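20 Aug 2021

Day four of the Omeo arm on trial, and I am typing this with my shoes off and a bowl of cold noodles next to the keyboard. I promised myself I'd write things down every evening while we have the kit and so far I've managed two evenings out of four, so let's call it a diary anyway.

Where things stand. The rental is 380 a week, which covers the arm, the gripper, the laptop license and a help line that picks up on maybe every second try. Buying the same kit outright is 3059, and they knock 400 off if you decide before the trial runs out. That discount has been sitting in my head all week like a song. Grekum wants 1370 for their smaller one, but it comes without a gripper, and when I asked what a gripper costs I got a brochure instead of a number. So!

This morning went entirely to software. The update Omeo sent overnight moved the speed slider to a different menu and wiped my saved positions, all of them, including the one I was so pleased with on Wednesday. I called the help line, got through on the third go, and a very patient person walked me through restoring the backup. It took forty minutes. They were kind about it, I was less kind, and afterward I sent a note to say sorry and thank you. (Minus a point for the update, plus a point for the person.)

After lunch, cups and spoons. I picked this job because it sounds like nothing. Put a spoon in a cup, take it out, put it down, do it again. My nephew could do it at two. But a spoon handle is thin and slippery and it rolls in the fingers, and if the grip is off by a hair the bowl end swings around and clips the rim. Over goes the cup. I switched to plastic cups on day one and I recommend the same to anyone reading over my shoulder.

What I learned today, for my own use next week:

Grip force at the middle setting. The high setting makes the spoon twist, the low one lets it slide.

Come in slowly from the side. The demo video comes in from straight above and looks wonderful, and I have not got it to work that way once.

Tape down anything you want to find again. I ran out of the nice markers that came in the box and cut up paper, which does the same thing for free.

Watch the cable. It's a decent length, but it has opinions about where it wants to hang, and the clips Omeo supplies are flimsy. Two have snapped already. I've put that on my list of complaints, and I've also asked if the Lehner clips fit, which the forum says they do.

The noise is better than I feared. I had the radio on low and could follow the whole program. The gripper clicks when it closes, a small dry click, and by five o'clock I had stopped hearing it.

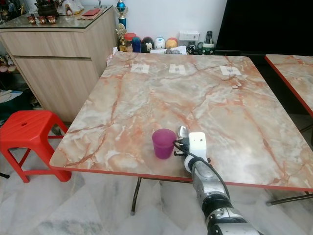
Spoon in the gripper, purple cup next to it. Afternoon session.

We stopped a bit after six. The folding table is a joy, by the way – light enough to drag over on my own, and the glossy top wipes clean in a second. The shine does bother me a little, and I'd like to try a plain dark cloth on it before I blame the kit for anything.

Do I want to buy it? Ask me on a good run and I'd hand over the card. Ask me at ten this morning with my positions gone and I'd have mailed it back in pieces. I think the hardware is good and the software is still growing up. The manual was last revised in March and at least three of the screens in it don't exist anymore. For someone who does this all day that's an annoyance, but for a beginner it would be a wall.

Arora has a trial too, same length, and they told me on the phone that their clips are metal. I wrote that down and underlined it.

Tomorrow: sleep in, then bowls. I also need to buy more tape and call about the invoice, which has the wrong street on it again.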